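The Carnard desk sorter

Small wooden compartments for all the little bits of paper that otherwise end up under your laptop

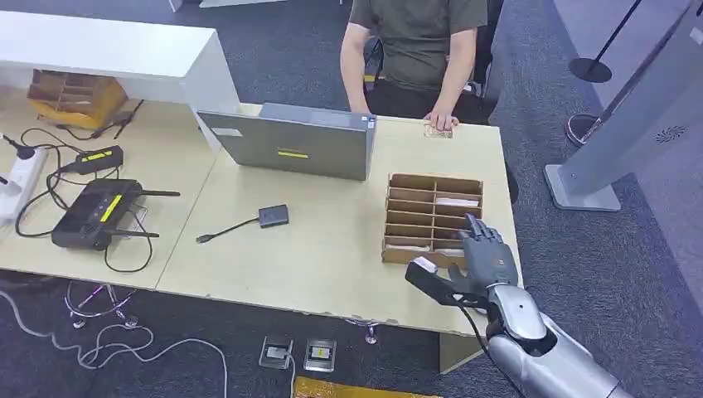
I started making the Carnard because I write everything on cards. Phone numbers, things to order, the name of that paint I liked, all of it goes on a card, and then the card goes missing. I tried a drawer (full in a week), then a bulldog clip, then a shoebox, and in the end I cut myself a little grid of open slots from plywood and stood it on the desk. A friend wanted one, then her sister did, and now it has its own page!

What you get

One sorter in light brown plywood, two columns of small open compartments, sanded by me and finished with a clear wax. It comes in one piece, so there's nothing to screw together and no tiny bag of fittings to lose. The front is open all the way up, so you can see at a glance which slots have something in them.

I sell it plain. If you'd like to paint it, go ahead, just give it a light rub down first so the wax doesn't fight the paint.

What goes in it

Cards, mostly. Business cards, index cards cut down to size, folded notes, receipts you mean to claim for, raffle tickets, stamps. Mine has a slot for jobs to do today and one for jobs I'm pretending not to have seen, and I do move things between them now and then. Full sheets of paper won't fit unless you fold them quite small, so if it's A4 you're drowning in, have a look at the Mirnetier tray instead, it's a much better buy for that.

Where to put it

Mine lives on the right, near the front of the desk, where I can drop a card in without getting up or reaching over the laptop. I'm right-handed, so swap that round if you're not. It also works well on a shared desk, with a slot each, and I've sold quite a few to offices for exactly that. It takes up so little room that you can squeeze it in next to a router and a heap of leads (ask me how I know).

Looking after it

A dry cloth for dust, and a soft paintbrush for the corners. Please don't soak it. If a mug gets knocked over, wipe it straight away and leave the sorter to dry out of the sun. A bit of furniture wax once a year is plenty.

Labels

I can add a set of Mitarska paper labels if you ask when you order. They peel off again without leaving glue behind, so you can change your mind as often as I do. Or write straight on the edge in pencil, which rubs off nicely.

Ordering and returns

Each one is made when you order it, so please allow nearly 3 weeks. December is slower, so get in early if it's a present. You have 90 days to send it back if you don't get on with it, and all I ask is that you take your cards out first. If you want 2 or more, send me a message through the Rondonuwu shop page and I'll pack them in one box to save you some postage.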